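Ticket 81: Etikettendrucker im Lager druckt versetzt
Status: gelöst
Gemeldet von: Bailly, Standort Lager
Bearbeitung: Support Ninbridge

Fehlerbild: Der Brastar am Packplatz druckt die Etiketten um 3 mm nach unten versetzt. Der Barcode läuft in die Stanzkante, der Handscanner liest ihn nicht. Seit der neuen Rollenlieferung tritt der Fehler bei jedem Auftrag auf.

3. Mai 2022, erste Prüfung
Medienkalibrierung über das Menü gestartet – keine Änderung. Treiber neu installiert, Version wie im Januar. Testseite ebenfalls versetzt, die Anwendung Lidileo scheidet damit als Ursache aus.

Anhänge: 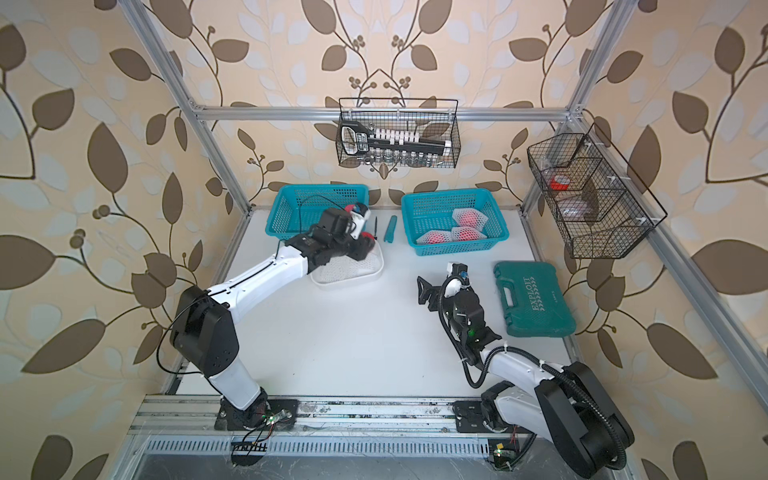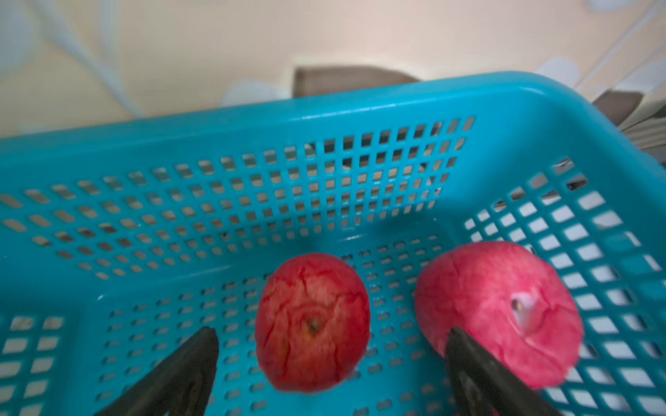
Anhang 2: türkisfarbener Korb mit zwei roten Äpfeln

Zweite Prüfung
Rollenmaß abgefragt. Alte Etiketten: 68 mm hoch, Lücke 3 mm. Neue Etiketten: 68 mm hoch, Lücke 5 mm. Im Treiber stand die Lücke fest auf 3 mm, die Kalibrierung wurde bei jedem Auftrag wieder überschrieben.

Maßnahme
1. Im Treiber Lücke auf 5 mm gesetzt, Vorlage gespeichert.
2. Sensor mit Druckluft gereinigt.
3. Drucker aus- und eingeschaltet, Kalibrierung wiederholt.

Ergebnis: Die Testetiketten sitzen mittig, der Scanner liest alle Codes. Ein Versatz ist nach dem Rollenwechsel nicht mehr aufgetreten.

Offen: Die Vorlage am zweiten Packplatz hat noch den alten Wert. Der Kunde ändert ihn selbst – Anleitung per Mail verschickt.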